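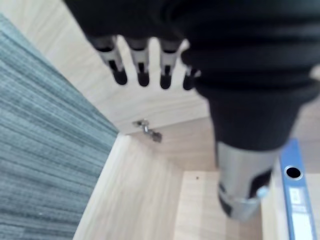 Figure 4.1 Metal fingers of a robot arm, with wooden surfaces below.

Chapter 4
What Candidates Promise

By the end of this chapter, you should be able to:
Tell a pledge from a goal, and a goal from a mood
Describe how a party platform gets written, and who reads it
Explain why small promises are kept more often than large ones
Discuss what voters do when a promise is broken

Opening Case: The Tuko Bridge

The town of Drarance has been promised a bridge at every election since the old one was closed to trucks. The promise has come from both parties, from two independents, and once from a man running for county coroner. It has been a two-lane bridge, a four-lane bridge, and in one hopeful July a bridge with a bicycle path and a place to buy ice cream. The Tuko River, meanwhile, is crossed by driving north to Tarnar and coming back down the other side.

Dzifa Lamptey ran for mayor of Drarance on a different plan. She would not promise the bridge. She would promise to ask the state, in writing, what a bridge would cost, and to read the answer out loud at a public meeting. Her opponent called this the smallest promise in the history of the town, and he may have been right. She won by 1015 votes.

Her letter went out in her first month. The answer took most of a year. The meeting to read it began at 7 p.m. and drew more than 100 people, several of whom had brought their own drawings. The price was far more than the town could pay, the state was willing to cover half, and the other half was described as "a matter for local discussion." Local discussion followed. It is still following.

At the next election Lamptey ran on having kept her word. Her new opponent ran on the bridge.

Consider the choice this gave the voters. One candidate had promised little and done it. The other promised a lot and could not yet be blamed for anything. A person who wanted the bridge could make a fair case for either, and at the diner on Nikolaidis Street people did so until closing.

4.1 Kinds of Promises

Political scientists like to sort things, and campaign promises sort better than most. A pledge names an act and the person who will do it: "I will sign the bill." A goal names a result and leaves the act for later: "We will bring jobs back to the valley." Then there is a third group, which this book calls mood statements. "It is time for Drarance to stand tall" is a mood statement. It cannot be broken, and for this reason it appears on a great many yard signs.

The lines between the groups are blurry, often on purpose. A goal can be dressed up as a pledge by adding a date. A pledge can be let down gently into a goal by adding the words "work toward." Students who want practice should take any campaign speech of 1000 words and underline every sentence that names an act. A sharp pencil will last for years at this rate.

Still, the old belief that politicians never keep their promises does not hold up well. Winners tend to try at least some of what they said they would do, especially where they control the budget and need no one else's vote. Trouble begins when a promise depends on other people - a legislature, a court, a neighboring county with its own views about bridges. Section 4.2 looks at how those other people get a say, and why candidates so rarely mention them in July.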